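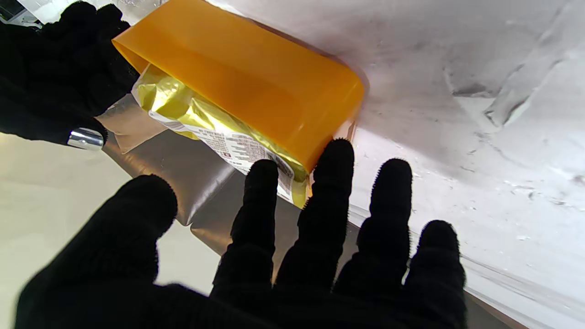 Orange plastic sleeve, left end.

27th July

Gravity shelf for the Diratthorpe shop, continued

Picked up where the April notes stop. The shop still wants the chilled drinks in the wall unit to slide forward on their own when a customer takes the front one. The Timari tracks we fitted in spring work for cans and for the small water bottles. They don't work for the square juice bottles or for the milk, and those are what the shop sells most of before eight in the morning.

Set up the test bay with the same shelf depth as the shop unit. Left the door off to save time. Checked the bay with the spirit level before starting and found it leaning back a little, so the left rear foot has been packed with card. Someone should replace that with a proper shim. The floor slopes toward the drain at that end and always has.

Tracks tried

Timari, standard slope: square bottles stop partway and stay there. A tap on the shelf gets them moving again. Customers won't tap the shelf, they'll reach in behind and knock the front one over.

Timari, rear raised one notch: square bottles come down, but the front bottle hits the lip hard and sometimes turns sideways. Milk comes down too fast. The full row weighs a lot more than the cans we set this up for. Each carton on the scale was over 875 grams and the lip clips are rated for cans.

Stornmont roller insert, standard slope: much better. Everything moves, nothing turns. Milk still arrives with a thump if the row is full, and it's quiet once the row is down to half. The rollers are noisy, though with the compressor running I doubt anyone in the shop would notice.

Stornmont with a strip of felt at the lip: best so far. The felt won't last in a cooler. It will hold spilled milk and smell within the week. Need something closed-cell that wipes clean. There is gray foam tape in the second drawer, but the backing has dried out.

Ran the felt setup for 30 pulls on the milk row, refilling from the back as the shop does. It stuck 2 times. Both were cartons with a bulged base, and I think they'd stick on anything. Put them aside on the windowsill with a note on them. Please don't drink them.

Price strip

The shop asked again whether the price strip can go above the product instead of below. With the roller insert the front lip comes up higher and covers the bottom third of the strip, so it may have to move anyway. Tried it clipped to the shelf above. Readable standing up. From a wheelchair or for a child it's too high on the top shelf and fine on the rest. Suggest top shelf keeps the old position with a thinner lip, others go above. It won't look matched. Ask the shop before cutting anything.

Lie hinge

The replacement door hinge from Lie came in this morning. The screw holes line up with the old ones but the pin is longer, so the cap doesn't sit down. Don't file the pin, it's plated. Wrote to ask if there is a shorter version. If not, a washer under the cap would do it, and the shop won't see it from the front.

Refilling

Spent a while on this at the end of the day. The shop refills from the front, one person, usually with customers waiting at the register. To get old stock to the front they'd have to pull the shelf out, and the roller insert makes the shelf heavier. I could manage it loaded with water but wouldn't want to with milk. Options are a shelf that tilts up for loading, or a lighter row with fewer cartons and more trips. The tilt version needs a stay on each side and we only have parts for one shelf. Will build that one and take it over so they can try it during a quiet hour.

To do

Closed-cell strip for the lip, wipeable, white if possible
Shim for left rear foot
Stronger lip clips, 2 per shelf to begin with
Ask shop about price strip on top shelf
Wait for answer on hinge pin
Repeat the milk pulls cold, with the door on. Today's were all at room temperature, and the rollers may drag more once the grease stiffens.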